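Gripper maintenance, part four: play, screws and the toilet cell

I left the last post with the wrist off and the cable chain in pieces on the bench, so I will pick up from there. The chain went back together without trouble once I had replaced the two cracked links. The gripper took a good deal longer, and most of this post is about that.

For anyone who has not read the earlier parts: the cell is a mobile arm in a mock washroom, doing seat lifting and lowering for a long repeat test. It runs unattended in blocks and gets looked at between blocks. My job is to keep it running and to write down what wore out. The test plan comes from Alby Bright, who decides how many cycles a block has and does not have to change the fingertips.

The last block stopped at 2,438 cycles with a position fault on the gripper. The log showed commanded and measured opening drifting apart slowly over the second half of the block, then a jump, then the fault. A slow drift followed by a jump usually means something mechanical has been working loose and has finally moved. I have seen the same curve from a slipping coupling, so I checked that first. The coupling was fine.

Finding the play

The method is dull. Power on, gripper enabled, fingers commanded to half open and held. Push each fingertip by hand, inwards and then outwards, and read the movement off a dial indicator. Then do the same with the drive off and the gripper clamped. If the play is the same in both cases it is in the linkage. If it mostly vanishes when clamped, look at the drive.

Mine was in the linkage, and nearly all of it on the left. The right finger moved so little that I would have been happy to leave it alone. The left had enough movement to feel without the indicator.

I took the screws out one at a time, cleaned the threads, and looked at each under a lamp. One of them came out with hardly any effort. There was old threadlocker on it, broken up into powder, and a clean band where the head had been turning against the plate. The hole was round and the pin was not scored, so I got away with it. Another block and I would have been ordering a new plate.

Refitting went as follows. Degrease the screw and the hole, and wait until both are dry. One drop of medium-strength threadlocker on the lower third of the thread, none on the pin. Run all the screws in until they touch, cycle the finger by hand through its full travel, then bring them up in two passes with the torque driver. After the second pass I put a paint line across each head and onto the plate on the back of the linkage, where I can get at it with a mirror. Leave overnight. I used the Erkard driver, which had its calibration checked in July and still reads slightly high at the bottom of its range. I allow for it.

With the left side rebuilt the play was down to the level of the right. I then redid the opening calibration, as the old zero had been taken with the loose joint in it and was wrong in the other direction by the same amount.

Fingertips

The black tips are wedge shaped and they wear at the leading corner. On seat work they slide under the edge of the rim before they grip, and it is the slide that does the damage. I change them as a pair. I tried changing only the worse one on an early block and spent an afternoon chasing an offset that I had put there myself.

Tips from the first batch lasted two blocks. The second batch, bought through Rodov, is a little harder and has gone longer, though it marks the seat more. I have not decided which I prefer. The harder ones also need the closing force brought down a touch, or the seat shifts on its hinges when the fingers close.

Back in the cell

After the bench work the arm went back to the washroom mock-up for a check run at quarter speed. I do these with the wrist camera recording and go through it afterwards at normal speed, with a notebook. 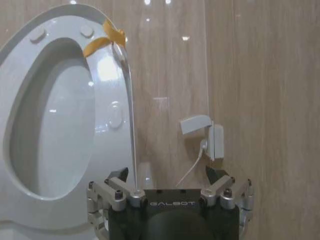

Wrist camera, seat raised, fingers open.

There are two things I look at in this position. The first is the gap between the tips. With the gripper commanded open it should match the figure on my calibration sheet, and the two tips should stand at the same height. A difference there means one linkage has been reassembled wrongly, and it is much easier to find before the gripper has touched anything.

The second is clearance. There is a thin white cable from the small box on the wall, and it runs down behind the gripper from this viewpoint. The camera cannot tell me how far behind, so I measured it separately with the arm stopped. It is outside the swept volume, but by less than I would like. I have moved the approach point outwards by 18 mm and added the cable to the collision model as a plain cylinder, oversized. The planner complains a little more now and takes a longer way round on the return move.

Glare is the other standing nuisance. The seat is glossy and the wall panelling has a sheen, so the ceiling lights turn up in both. The vision step finds the rim well enough in most poses, but a bright patch inside the ring can pull the fitted edge inwards. I fixed the exposure, which helped, and masked out the interior of the ring before the fit, which helped more. I also tried a polarising filter on a spare camera. It cut the reflections at one angle and did very little at the others, and it cost light that I did not have to spare.

Settings after this round

Approach speed: unchanged.
Closing force: down one step, for the harder tips.
Opening zero: retaken with both linkages tight.
Exposure: fixed, auto disabled.
Position fault threshold: tightened, with a warning at half the fault value.

The warning is the useful one. Had it been in place for the last block, it would have come up several hundred cycles before the stop, while the screw was still only slightly loose. It writes to the log and sends me a message. It does not stop the arm.

Check run

I ran 307 cycles over two days. No faults, no warnings. Play on the left was the same at the end as at the start, within what the indicator can resolve, and all the paint lines were still straight. The measured opening stayed flat apart from a small rise in the first half hour, and I put that down to the drive warming up – the right side shows it as well.

The inspection interval is now every 168 hours of running, or at every tip change if that comes sooner. The inspection is short: paint lines, play on each finger, tip corners, cable chain links, cable clearance. It takes me some 20 minutes if the mirror has not gone missing.

Still open

The left side worked loose and the right did not, and I do not know why. Both were assembled on the same day with the same bottle of threadlocker. The left finger does lead on the lift, so it sees more load, but I would not have expected that much difference. I have asked Bergeron for their notes on a similar linkage and will add anything useful to this post.

I also want a better strain relief at the wrist. The present one is a cable tie and a printed bracket, and the bracket has started to whiten at the bend. The new one is drawn but not yet printed.

Next block starts on Monday at full speed, with the new warning switched on.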